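Search this site
Search
Enter keywords

Print this page | E-mail this page

Progress update for the Clakora fund: the Trikusura sorting room

Hi all,

December got away from me a little, so this is coming to you later than I promised (sorry!). The good news is that the sorting room is in use, the shelves are up along the back, and we're finally working through the backlog of mixed donations that had been sitting in the hallway at Poner since before you agreed to fund us.

Quick recap for anyone new on the list. Your grant covers the fitting out of the room and the first stretch of sorting, and the goal is to get toys, tools and household odds and ends out of mixed boxes and on to people who can use them. So far we've logged 554 items. I'd hoped for more by now, but the first 3 boxes were a real jumble and slowed us right down — think baby toys in with gardening stuff, and everything tangled in string.

What has helped most is tipping a small batch into a big open bin, where you can see all of it at once, before anything goes to a shelf. It's so much quicker than digging around in a cardboard box, and it's kinder on the back too!

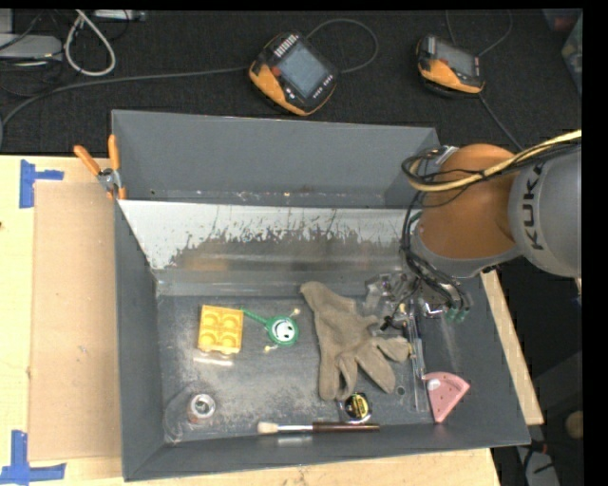
Mixed batch in the gray bin, with a toy block, a rattle drum and a work glove among the items.

Gloves are turning into a category all their own. They arrive as singles far more often than pairs, so I've started a "waiting for a partner" crate, and four pairs have been matched up out of it already. Baby toys go on a separate shelf for a wipe-down and a check for loose parts, and that shelf is filling up faster than I'd like. I may need to move some of the budget from labels to storage tubs, maybe ten of the deep ones. Would that be OK with you?

The bin is showing its age, with a good bit of scuffing on the floor of it, but I'm not asking for a new one. I'd much sooner spend the money on better lighting over the table. Þorgeirsson quoted us for that and the price was fair, so I'll send it over separately.

Next up is the kitchenware, which I've been putting off — so many lids. We also want to try opening on a Saturday so people can drop things off without taking time away from work. I'll let you know how the first one goes, and you're all very welcome to come by and have a look.

Thanks again for backing this!

Print this page | E-mail this page

Sign up for our newsletter and get project updates in your inbox. You can unsubscribe at any time.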